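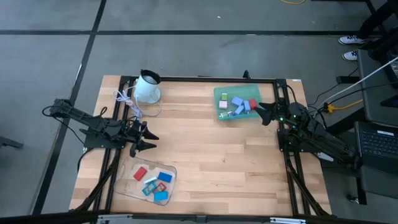 Figure 4.1 A two-arm bench with a tray of blocks for each arm. Count the cables before you read on.

Chapter 4
What the quote leaves out

I bought my first robot arm the way I bought my first car, which is to say I looked at the price on the front and stopped reading. The arm came on time and was lovely! Then it spent a whole March in its box at Stemorholm, because I had no table stiff enough to bolt it to, and no money left to buy one.

So before we get to comparing suppliers (that's Chapter 5, be patient), I want you to look at Figure 4.1 and go shopping in your head. The two arms are the easy bit. Now put a price on the black frame they're mounted on, the wooden top, the laptop, the trays, the blocks, the cables, the clamps and the tape on the floor. I once gave this task to a class and Danish Dogar, who went on to run purchasing at Bresow, handed in a list with two lines on it: "arms" and "other". His "other" was a guess, and it was far too low.

I now split every plan into four pots, and we'll use them for the rest of the book:

Pot A, the machine. Arms, grippers, controllers, whatever the supplier's quote calls "the system".
Pot B, the surroundings. Frame, bench, power, lighting, floor space.
Pot C, the bits. Trays, test pieces, spare fingers, extension leads. Small sums, bought often, usually by someone with a card and no order number.
Pot D, people's time. Fitting, training, and the afternoons lost looking for a plug.

Pot C is my favourite, mostly for the rows it causes. When Glykeria Psarras planned the Islow bench she put 500 pounds in it and was told to take it out again as "padding". She kept it in, bless her, and by the end of the first term she had 20 left. Pot B on the same job was 2,000, and nobody argued with that at all.

One more thing about the figure. Look at how much floor you can see outside the frame, and what's lying or standing on it. People measure the table and forget to leave room to walk round it, and then the rent line is wrong for years.

Before you start section 4.1, take 15 minutes and do this:

Draw up the four pots for the bench in Figure 4.1. Leave the prices blank for now, and put a question mark by anything you can't place. Keep the sheet, you'll want it when we meet the Ryu quote in section 4.3.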